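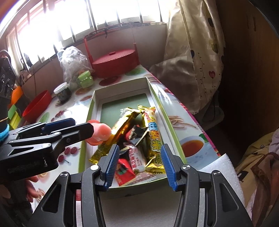
Product Interview: The Rurnis Hand-Held Gripper Kit

Posted 7/3/21

The Rurnis kit, offered by Pukent of Rundville, consists of a pair of hand-held grippers, a carrying case and a one-year service plan. The product manager for the line met with our equipment desk to discuss its use in household tasks such as sorting and packing wrapped snacks.

Asked why the company chose small groceries for its demonstrations, the manager pointed to the wrappers. "Foil and film slide against each other, and a gift box leaves little space between items," the manager said. "A customer learns quickly how wide to open the fingers."

The fingers carry blue ridged pads on their inner faces. According to the manager, pads are sold in sets of 8 and can be changed by the operator without returning the tool. The linkages turn on pivot screws, which Pukent asks customers to inspect every 2000 cycles.

The kit is priced at $840. Orders placed before October include a second set of pads. Cocco, the regional distributor, handles repairs and has quoted a turnaround of almost two weeks.

On the question of training, the manager was cautious. "We recommend that new operators begin with one hand," the manager said. "Using both grippers over the same box takes practice, and we would not schedule it for the first session."

Requests for a trial unit should be directed to the Rundville office.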